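Gripper stalls on perforated baskets – fault 3724, anyone beaten this?

embla_b
Hi all! Bornura arm, two-finger gripper, basket-moving job. I love this cell to bits, but it has a fault I can't shake.

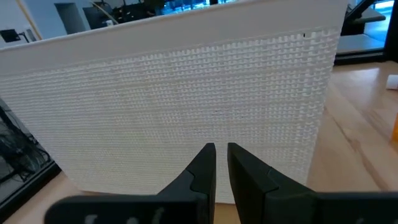 Wrist cam, fingers open in front of the basket wall.

It drives forward, starts to close, then stops dead with 3724 (grip width not reached). 12 stops since we started in May, always on the white perforated ones. Solid bins go through like a dream!

dinesh_saha
Ooh, fun one! My money's on depth. All those tiny holes give the sensor a mess of near and far readings, so it guesses the wall is further back than it is. Fingers hit plastic before they're told to close. Try aiming at the smooth rim band, there's nothing there to confuse it.

torbjorn_h
Don't agree. A bad depth reading gives you 1149 on our Bakke cell, never 3724. I'd look at the force limit. Thin plastic flexes, the controller sees the fingers travel too far and calls it a miss.

dinesh_saha
Different controller though! Zovbridge lumps both under 3724 if you're on the old firmware. Embla, which one have you got?

embla_b
The old one, whoops. I tried the rim just now and got 8 clean picks in a row – so happy I did a lap of the bench. Then on the ninth it closed on the rim, lifted, and the basket swung round and dropped.

Duangjai P
Please stop running it like that until you've sorted the drop! I'm as excited about this stuff as anyone, but one finger pair on one side of a big basket is a lousy hold. Stay out of reach, slow it right down, and make sure 3724 still halts the arm and doesn't just retry. Ours at Westine was set to retry and it shoved a bin clean off the table.

torbjorn_h
Seconded on the retry setting. Still say force limit for the first fault.

embla_b
Checked, and retry was ON. Off now! Firmware next, then I'll log force and depth together on the wall grip and you two can fight over the plots.

dinesh_saha
Yes!! Post them raw please, no smoothing.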